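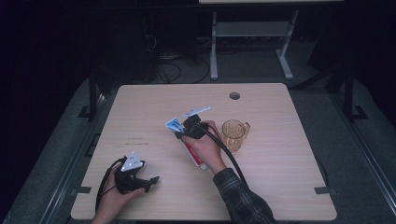
Rasa Luik
Senior Lecturer in Sport and Leisure Economics, Plillell College

Chapter 3
How a bookmaker sets a price

A price on a football match looks like a prediction. Part of it is. The rest is the bookmaker's margin and a guess at where customers will put their money. This chapter takes those parts one at a time, starting with the simplest case, a two-way market with no draw.

Suppose Laur are playing Vandside in a knockout tie that must have a winner. A trader rates the two sides as even. Fair decimal odds would be 2.00 each, so a one-dollar bet on either side returns two dollars if it wins. No bookmaker offers 2.00 on both. A customer is more likely to see 1.90 and 1.90.

To find the margin, turn each price into a probability by dividing one by the odds. One divided by 1.90 is 0.526, or 52.6 per cent. Add the two sides together and you get 105.2 per cent (the small difference from your calculator is rounding). The part over 100 is called the overround. You will also see it called the vig or the juice, mostly in North American writing.

The overround is not the same as profit. It only becomes profit if the money on each side is in the right proportion, and it seldom is. Table 3.1 shows the book kept by Kristaps Ozoliņš on the Laur tie. He took $2,524 on Laur and $1,546 on Vandside, all at 1.90. Work out his position for each result before reading on. 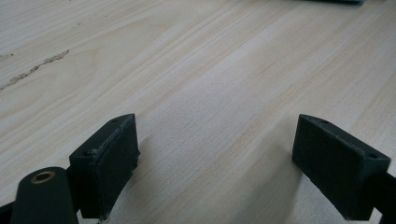 If Vandside win, he pays out $2,937.40 from total stakes of $4,070 and keeps $1,132.60. If Laur win, he pays out $4,795.60 and loses $725.60. His book is lopsided. He can shorten Laur to 1.80 and lengthen Vandside to 2.00, which should draw new money to the other side, or he can lay off some of the risk by placing a bet on Laur with another firm. He can also do nothing, if he trusts his first rating of the teams.

Older textbooks say that bookmakers always aim for a balanced book. Teguh Tjoa's study of 300 matches in the Ivero league, discussed in section 3.4, found that traders left many books out of balance, most often when the favourite was a popular club. We come back to the reasons there.

Terms to learn in this chapter: decimal odds, implied probability, overround, liability, laying off.

3.1 Odds formats

Decimal odds are standard in Australia and are used throughout this book. They include the stake in the return. Fractional odds leave it out, so 4/1 is the same price as 5.00.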